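Community > Workshops > Atinga > Join In

Folding partners wanted for a two-armed robot build

We're a small bunch who share a workshop called Atinga, and we'd love some company on our paper-folding project, which we've named Drallell. The robot has two arms, the paper is orange more often than it should be, and the folds are getting better all the time - slowly, but they are!

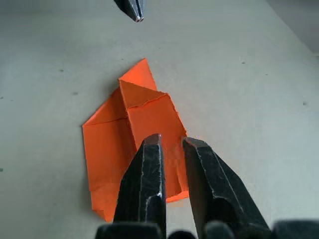 Do I need to know how to program? Plenty of our jobs need only patient hands and a good eye for a crease, and if you'd like to learn the programming side we'll happily sit with you while you do.

Most of the work is teaching. You guide the arms through a fold, try it again with a fresh sheet, and write down where the corners wandered. We have 1,128 tries saved so far and hope to reach 1,400 by November, so there's plenty left for new people to put their name to. What we'd ask of you is one Sunday session a month, starting at 9 and wrapping up by 12,
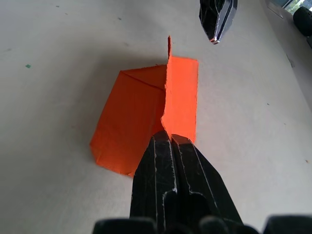 and if you can stay for lunch afterward, even better, because that's when most of the good ideas come up (bring something to share if you like, but please don't fret about it).

It's unpaid, I should say, though paper, tea and tools are on us. Hiếu Âu signed up last spring and wrote this to me when I asked what newcomers ought to hear:

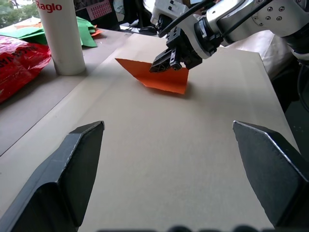
Hiếu Âu: Tell them the first fold is easy and the second one will drive them up the wall. I spent a whole morning on one corner and went home happy.

To join, leave a note for Nga Cù at the workshop desk with your name and which Sundays suit you.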